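Cetside bins: read me first

Last touched May 11, 2026

Hello! If you've opened this folder you've probably been asked what we do about rubbish in the lounge, or you want to use the sheet for your own place. Either is fine, help yourself. I keep it because I got fed up with answering the same messages about liners, and then it grew a bit (well, a lot).

What's in the folder

bins.csv is the main one, a row for every time a bin got seen to. There are 1000 rows, and 995 of them are usable. The other five have no room filled in and I've left them alone, as guessing seemed worse. liners.csv is what we buy and when we run low. notes.txt is me grumbling, mostly about crisp packets.

The yellow pedal bins are the ones I get asked about most. They're for general rubbish, so wrappers, tissues, that sort of thing, and anything with liquid in it goes to the kitchen first, please!
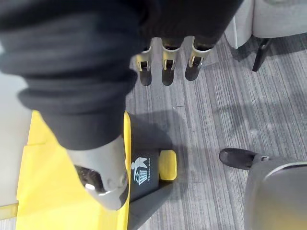 Malabanan reader here, we've copied your sheet for our own floor and the liner column is the bit we use every week. Could you add one for lids? Ours get sticky long before the bag is full.

Good idea, and I've added it. It's called lid_wiped and it's just y or n. Older rows are blank in that column, so don't read a blank as an n.

Columns, quickly: room, bin, fullness (a quarter, half, three quarters, full), liner_changed, lid_wiped, remark. Fullness is by eye. I tried weighing things in December and gave up after nine goes, life's too short.

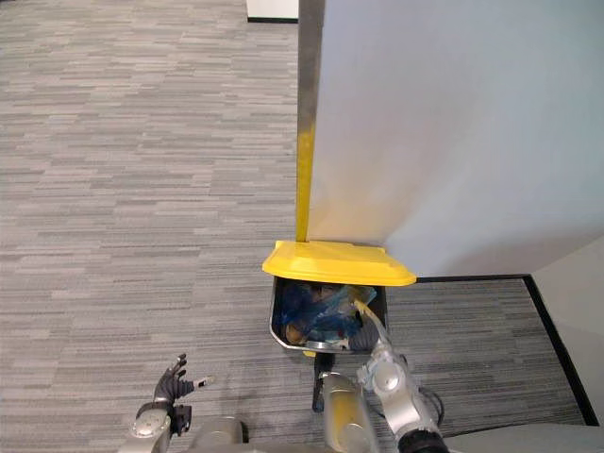 Liners come from Grelta in rolls of 200, and I order when we open the last roll. I've used the Tostico ones too and they were all right, a bit short in the leg if that makes sense. Crumpled blue bags inside a bin, like the ones under that yellow lid, go down as rubbish in the fullness column, whatever they were for originally. The liner column is only for a change of liner. I did muddle the two in the early rows and I think I've put them all straight, but shout if one looks odd.

The bins stay on the carpet by the wall. Please don't drag them over to the tables, they end up in everybody's way and then I find them behind a door.
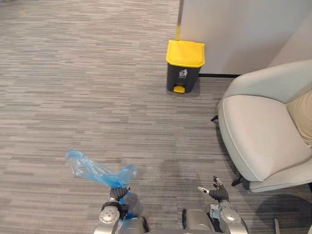 Do I need to change the liner if the bin is only half full?

Leave it unless there's food in it, in which case change it the same day and put "food" in the remark.

For wiping lids I use a damp cloth with a drop of washing-up liquid, then a dry one. The pedal wants doing too, people's shoes are filthy in winter! Hoover under the bin while you're down there, and under the armchair as well if you can face it.
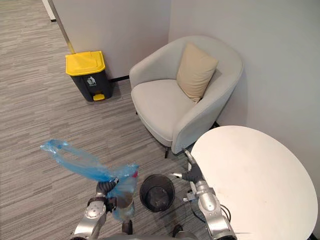 The armchair isn't in the sheet, by the way, I only mention it for the hoovering. I did think about a second file for the soft furnishings, with cushions and so on, and I may still get to it. For now anything you find down the side of a seat goes in the lost property tin in the kitchen, and rubbish goes in the bin and gets counted with the rest.

If you change the columns in your own copy, keep room and bin as the first two or the totals tab stops working. I haven't worked out how to fix that yet.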